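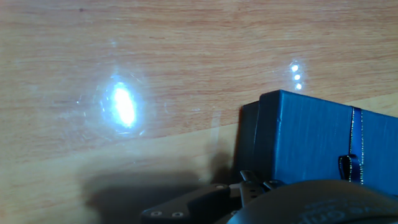 Glossy surface, wavy grain in pale and honey tones.

Nestis Clear Gloss Oil Varnish for tables and shelves

We use cookies to remember your basket and your language. By staying on this page you accept them. Accept / Settings

Nestis is a clear varnish for indoor wood. It is made for furniture that works every day: the kitchen table, the desk, the shelf in the hall. It gives a warm colour and a high shine, and it makes the grain easier to see. We mix it in our workshop in Foltton in small batches, and we sell it in tins of 200 ml and 600 ml.

Many customers ask us what is the difference between an oil varnish and a furniture oil. An oil goes into the wood and leaves very little on top. A varnish goes in a little with the first coat, and after this it builds a film. The film is what you touch and what you clean. If you like the feeling of bare wood, please look at an oil instead, you will be happier with it.

Colour

The tin says clear, but an oil varnish is never clear like water. On pale woods such as ash or birch it brings a yellow tone, and this tone becomes deeper over the years. On cherry and larch it becomes orange or light red. On walnut you will see mostly that the wood is darker. Please make a test on the back side of the piece or on an offcut from the same board, with the same number of coats that you plan for the front.

If you have already a stain on the wood, let it dry overnight. Our own stains can go under Nestis, with the exception of the white one, which turns cream.

What you need

A flat brush with natural hair, not too new (a new brush loses hairs in the first coat). Sanding paper in a medium and a very fine grade. A cloth without fluff. A jar for pouring, so that you do not work directly from the tin and bring dust into it.

How to apply

Sand the wood along the grain and remove all dust, first with a vacuum cleaner and then with the cloth. Stir the varnish slowly with a flat stick. Do not shake the tin, shaking makes bubbles and they stay in the film.

For the first coat, thin the varnish with 10 per cent white spirit. Brush it across the grain, then finish with long light strokes along the grain. Do not go back to a place which has started to pull on the brush. A small mark will go away in the next sanding, but a torn film takes much longer to repair.

Leave it until the next day. Sand very lightly with the fine paper until the shine is gone everywhere, clean, and apply the second coat without thinning. Table tops need three coats. For shelves two are enough.
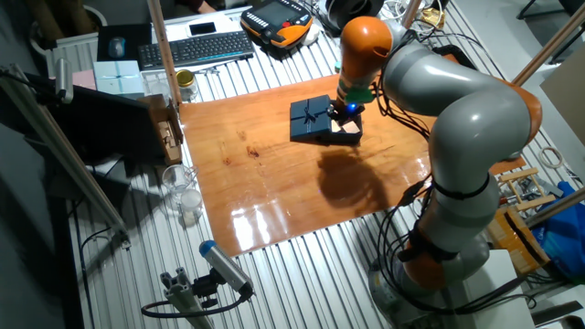

Drying and first use

In a room with normal heating the surface can be touched in the evening if you have painted in the morning. In a cold garage it can take two days. You can put light things on it after three days. For heavy things, and for vases or lamps with rubber feet, please wait two full weeks, otherwise the feet can leave a print which you will not be able to polish out.

Do not lay a tablecloth on a fresh top. The varnish needs air to become hard.

Care

Wipe with a damp cloth and a drop of mild soap, then dry. Do not use kitchen sprays with ammonia. The finished surface accepts warm plates and up to 60 degrees without a problem, but please use a mat under pans. Red wine and coffee should be wiped the same day.

A high gloss shows fine scratches more than a matt one, especially near a window or under a strong lamp. If this disturbs you, rub the top with the finest steel wool and a little wax after one month. The shine becomes softer and the scratches are less visible.

Sizes and coverage

The 200 ml tin is good for a stool, a tray or a small repair. The 600 ml tin is enough for three coats on a normal table for four persons. Old, dry wood drinks more in the first coat, so for such a piece take one size bigger than you think.

An open tin keeps for one year if the lid is clean and well closed. If a skin has formed, cut it out with a knife and pass the rest through an old stocking. If the varnish below is thick like honey, please do not use it.

Brushes

We recommend the Shibata flat brush, medium width, which we have also in the shop. Clean it with white spirit directly after work and then with soap and warm water.

Safety

Work with an open window. Cloths with varnish can become hot by themselves when they lie in a heap, so spread them flat outside to dry or keep them in a closed metal tin with water. Keep away from children. Empty tins go to the collection point for paint.

Delivery and collection

We send by parcel service, not by air. You can also collect in Foltton, or in our small shop in Plorenham, where sample boards in six woods are on the wall. Unopened tins can be returned within 10 days.

Last updated: December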